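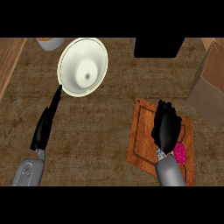 Llevo tres presupuestos para cambiar los muebles de la cocina y cada vez me creo menos la palabra "artesanal". El primero, de Usetti, traía una página entera sobre la tradición familiar y media línea sobre las bisagras. Pregunté de qué marca eran y me contestaron que "de primera calidad". Pues vale.

El de Desier me prometía 15 años de garantía. Leí la letra pequeña: las puertas sí, los cantos seis, y la humedad queda fuera. En una cocina, la humedad fuera. Olga Echevarría, que reformó la suya en agosto con ellos, está contenta – pero todavía no ha tenido que reclamar nada, así que su opinión me sirve a medias.

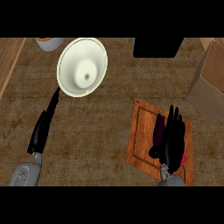 Bol blanco sobre la superficie marrón.

El tercero es un carpintero que trabaja solo. Vino, midió dos veces y me dijo que la pared del fondo está torcida, cosa que los otros no mencionaron. Eso me gustó. Que pida el 80 % por adelantado me gusta bastante menos, y cuando le propuse pagar por fases cambió de tema y se puso a hablar del zócalo.

Le he pedido el desglose por escrito, con herrajes y montaje aparte. Hasta que no lo vea no firmo, y la cocina vieja, con su cajón que se atasca, seguirá donde está.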